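Jun 16, 2020

**Saving water at home, and a word about the butts**

Well, it has been a dry old spring, hasn't it? I know that half of you are delighted and the other half are standing at the back door looking at your lettuces and sighing. I'm in the second lot. The stream at the bottom of Brellham is lower than I can remember it at this time of year, and when I walked up past the allotments the other evening there was a queue at the standpipe, everybody nicely spaced out along the path with their cans, chatting away. It was lovely to see so many faces (from a distance!) but it did set me thinking.

A few of you have written in asking what we can all do to use a bit less, now that we're at home so much more. I had a good dig through the old newsletters and found a piece we ran years ago, in the days when this was two sheets stapled together, and most of it still stands up. So what follows is partly that piece, partly your letters, and partly me rambling on as usual.

Start with the bathroom, as that's where most of it goes in our house. A dripping tap is the thing to see to first. Ours dripped all through the winter and I'd got so used to the sound that I'd stopped hearing it, until I stood a jug underneath one night and found it full to the brim at breakfast. The washer cost me 52p and took ten minutes, and eight of those were spent looking for the right spanner.

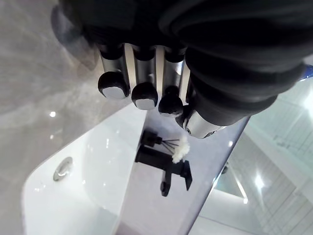
Then there's the matter of running the tap while you wait for it to come warm. Gerrit Modise wrote us a very good letter on this. He keeps an old enamel pan next to the basin and catches the cold water before the hot comes through, and by the end of the day he has enough for the tomatoes and the pots on the front step. He says it felt like a lot of bother for the first week and after that he'd have missed it. I've taken it up myself, though I use a washing-up bowl and I do slop a fair amount on the stairs, so do mind your carpets.

Turning off the tap while you brush your teeth you will all know already. I mention it only for my grandson, who reads this newsletter and who does not.

Now, the kettle. Fill it for the cups you want and no more. And if you steam your vegetables or boil eggs, let the water cool and give it to the garden. It doesn't do any harm so long as you haven't salted it. I once gave a fern the water from a gammon joint and I'd rather not talk about what became of it.

Mrs Jelínek at the Tesden end has asked me to pass on that bath water is perfectly all right for flowers and shrubs, as long as nobody has been too free with the bubbles. She wouldn't put it on salads, and neither would I. She siphons hers straight out of the window with a length of hose, which I have seen done and which is a good deal more skilful than it sounds. Her sweet peas are up over the fence, so there must be something in it! 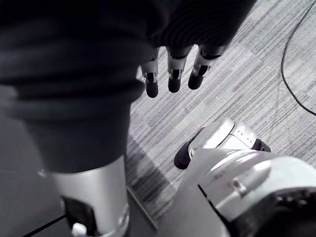
*4 min read*

And so to the water butts, which is what I meant to write about in the first place before I got carried away with taps.

Those of you with long memories will know that we did a joint order once before, back when the hall roof was being mended, and saved ourselves a tidy bit on the delivery. Grelen, the garden yard on the Tesden road, are open again for collections and have offered us a similar arrangement. There are two sizes, the 100 litre slim one that will go beside a shed or in a narrow passage, and a big one at 660 litres which is really for those of you with a barn or a very long roof. Please measure before you choose. We had one last time that wouldn't go through the side gate and had to be lifted over the wall from next door, and the language was quite something.

The stand and the lid come with it, but the tap and the bit that joins on to your downpipe are extra. Do get a lid that fits properly, especially if you have little ones or cats about, and it keeps the midges down as well.

If you would like to be put down for one, drop a note through my door at number 111 with your name, telephone number and which size you're after. No money yet, please. Once I know how many we are I'll ring round with a price. If you miss this order we'll try for another in October, by which time I dare say it will have rained solidly for weeks and we'll all be complaining about that.

Do keep your letters coming, I love having them. Next time: what to do with too many gooseberries.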